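Handout for the open day visit: what to look for, and what to think about before our next meeting

Those of you who came along to the Sterkport open day in May will remember that we spent most of the morning in the simulation room and only got to the real machines after lunch. I know a few of you were itching to see hardware (so was I, the first time I went!), but please don't skip over the simulation part in your write-ups, as nearly everything we'll do in the coming weeks starts there.

The demonstration was run by Tibor Hegedűs, who was very patient with us and let the house load twice so that the people at the back could see it. The home they use is called Semudden. It has a kitchen corner and a hallway, and the robot is asked to do ordinary household errands in it, such as finding a bowl or going through a doorway into the next room. The task list had 197 errands on it when we visited, and Tibor told us they run each planner through 3000 attempts before anyone trusts it with a real floor. 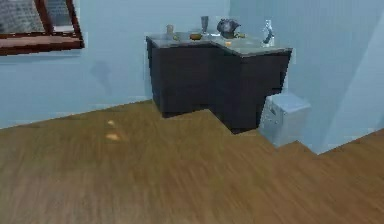
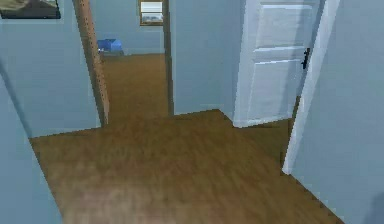 Boglárka Farkas

Both views are rendered, of course, and you'll notice how plain the surfaces are. Think about what that plainness gives a vision system for free, and what it takes away. I'd like you to pay special attention to the stemmed glass and the clear bottle on the kitchen counter, with the blue wall showing through the bottle. We talked on the bus home about why see-through things are such a headache, and I'd love to read your own thoughts on it.

The hallway is a different sort of problem. There is a white door standing open, a doorway to the room beyond, and a blue object on the floor a good way off. Suppose the errand is "go to the blue thing." Write down, in everyday words, what the robot has to know before it moves at all, and what it can safely find out on the way.

For your write-up, two pages is plenty, and sketches are very welcome. Please compare the planner we watched in the morning, Tolano, with the older one, Machala, which several of you asked about over sandwiches. Tibor's slides are in the course folder, and slide 4 has the diagram I kept waving my hands at. If you missed the visit, borrow somebody's notes and come and see me, and we'll sort something out.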